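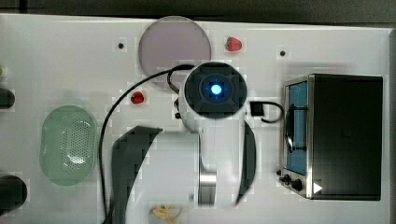 Drekmont Works Open Day: what we saw behind the long brick wall

December 15, 2022

I have walked past the Drekmont works more times than I could ever tell you, and until this fall I had never been through the gate. So when the local history group got places on the October open day I signed up the same evening. 13 of us went, on a gray morning with a wind coming straight off the river, and I'd go back tomorrow!

The oldest part is the pattern shop, which faces the canal. It was put up by the Narneo company for making wagon fittings, and the iron columns still have the founder's mark on them if you crouch down (I did, and got rust all over my knee). During the First World War the firm switched to aircraft parts, mostly wing ribs and struts, and the long upstairs room was given over to women who glued and pinned the spruce. Our guide told us that 163 people worked on that one floor when it was busiest. Standing in there now, with the light coming through those tall north windows, I tried to imagine the noise and the smell of the glue pots and could almost get there.

After the war the orders dried up and Narneo went into whatever would sell. They made bicycle stands, garden rollers, and a folding pram called the Fuva that did quite well for a few years. There is one on show by the stairs with its original canvas hood. Two people in our group remembered having one in the family, and we lost a good ten minutes right there while they compared wheels.

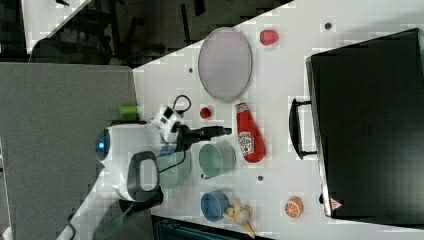
From the pattern shop you cross the yard to the boiler house. The chimney came down years ago, but the base is still there, and so is the underground flue, which we were allowed to look into with a flashlight. It runs under the yard for much farther than I expected. In the last war it was cleaned out and used as an air raid shelter, and there are pencil marks on the brickwork near the entrance – scores from a card game, the guide thinks, kept by the night shift. One player seems to have lost every hand for a week.

I was especially glad to see the postwar years get proper space. Too many local displays stop in 1945. The works took on a lot of new families in the sixties, and there is a lovely set of recordings you can listen to on headphones. One man describes how the canteen kept a hot meal back until sunset during Ramadan, and how half the shift, fasting or otherwise, ended up waiting to eat with him. I played that one twice.

The last stop was the drawing store, up a very steep set of steps (take the handrail seriously). Most of the aircraft drawings were thrown out in a clearance, but 6 rolls turned up behind a cupboard and they are being flattened now. We saw 3 of them laid out under glass. The lettering is beautiful, and on one sheet there's a brown ring where a draftsman put down his mug.

Practical notes for anyone thinking of going: the yard is cobbled and uneven, so wear decent shoes. Tea is served in the old time office and the fruit cake goes early. Parking is on the street only, and the canal side fills up first. The next open day hasn't been announced yet, but there's a list at the gatehouse where you can leave your address.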